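Quick one tonight, need to be up early. Or it was going to be quick. We'll see.

So I finally cut the stone I've been calling "the Kokeo one" for the better part of a year. Ordinary chondrite, bought unclassified, no paperwork, 19 grams before the saw. It came in a bag of small stuff from Kokeo, who are a dealer I like a lot but who pack things like they're mailing socks. No damage. Just nerves.

I wasn't going to cut it. I liked it whole. Nice dull crust on two faces, one broken face with rust freckles, a sort of thumb dent on the end. It sat on the shelf by the monitor and I picked it up when I was on hold with people. Which is bad for it! Skin oil, salt, all that. I know. Gloves are in the drawer.

What changed my mind was the little display magnet. I hung it off a thread the way everyone does and the pull was weaker than I expected for what I'd assumed was an H. Not nothing. Just kind of lazy. So then I had to know, and once I have to know something it's over, the saw is coming out.

The walk first though, because I always go for a walk before I do something I can't undo.

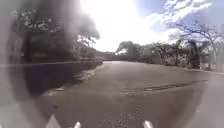

The road, before supper. Nice and quiet.

Walked and thought about where the cut should go. Short version: you want to lose as little crust as you can, you want a face big enough to see something, and you want the leftover piece to still look like a meteorite and not a broken tooth. I had three lines drawn on it in pencil at one point. Rubbed out two. Then rubbed out the third and drew it again in the same place.

Saw is the small Sokol with the thin blade. I've complained about it here before. The vise is too coarse for anything under a walnut, so I bed the stone in a bit of wood with a notch and shim it with leather. Coolant is alcohol, not water, and yes, I keep the window open and the fan going the wrong way and nothing with a spark anywhere near. Very slow feed. No leaning on it. If you're leaning on it the blade wanders and then you have a wedge, and then you have to lap the wedge flat, and there goes a gram for no reason.

Went fine. Took most of a podcast. Blade grabbed once near the end, probably a fat metal grain, and I said a word.

Then the part I like. Lapping. 220 to get the saw marks out, then 400, then 600, then up to 1000 and stop. I used to go much finer and honestly for a chondrite I don't see the point unless it's going under a real scope. At 1000 the metal shines and the chondrules show and you can tip it under the lamp and there it all is. Rinse in clean alcohol between every grit or you drag the coarse stuff along and scratch everything again. Ask me how many times I've done that. Dont.

So what's in it.

Metal: less than I'd want for an H. Small bright flecks, spread out pretty even, with a few bigger blobs toward one side. Troilite in there too, the bronzy color next to the white. Gut feeling says L. My gut is not a lab.

Chondrules: yes but shy. You can find them if you hunt. Edges gone soft, a lot of them just kind of melting into the matrix. I counted maybe 6 that I'd call crisp, and one of those is a beauty, barred, with a rim, sitting right by the crust like it knew. The rest is recrystallized mush. So I'm thinking type 5, could be a high 4 if you're feeling generous.

Shock: there's a thin black vein wandering across the cut and it forks. Love it. Thin, thin, but it's continuous, and it goes right through a chondrule on the way. I stared at that for way too long. Something hit something, a very long time ago, and there's the line.

Weathering: brown staining around the metal near the broken face, cleaner in the middle. I'd say W2 but I always guess low with my own stones. Like people with their kids' grades.

I'm writing L5 in pencil on the card. Pencil on purpose. It isn't classified and I won't sell it or swap it as anything but unclassified, and if you have a shelf full of unclassified stuff like I do then please please write on the card what you KNOW and what you GUESS on separate lines. I bought a slice at the Plumthorpe show in March with "H4" on the card in lovely ink, and when I asked where that came from the seller said it was on the card when he got it. OK then! Turned out he had no idea and neither did the person before him. Its a nice slice. It's in the box with a question mark.
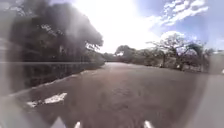
Photo: my own. Please ask before reusing.

Things I'd do diffrent next time, mostly for me:

Weigh the offcut and the dust. I always forget the dust. I'd like to know what the blade costs me in actual grams and I never have the number because it goes down the sink trap — well, into the jar, but then I tip the jar out. Save the jar.

Photograph all sides before cutting, with a scale cube. I did four sides. A stone has more than four sides.

Dry it properly. This one went in a low oven overnight with the door cracked and then into a bag with silica gel. The gel is the color changing type, from Ernura, and it's fine, does what it says. Last fall I got impatient with a different piece and bagged it early, and it had rust halos in a week. Whole polish had to be redone. So, patience. Overnight means overnight.

Do not cut after supper when you're tired. I got away with it.

Somebody emailed to ask if cutting ruins the value. Depends. If it's whole and oriented and pretty then for heaven's sake leave it. If it's a small plain stone out of a mixed lot, the window helps more than it hurts, at least to people like me who want to see in. I've got some 3 other stones in that same lot that feel the same in the hand and I'd bet they're all one fall. Can't prove it. Might cut a corner off one and compare the metal.

Anyway the big piece is back by the monitor, cut face up, and the end cut is in a membrane box. If a scope ever turns up on the used pages for a price I can live with, I'll do the vein properly and post it. Thursday I'm out, so replies to comments will be slow.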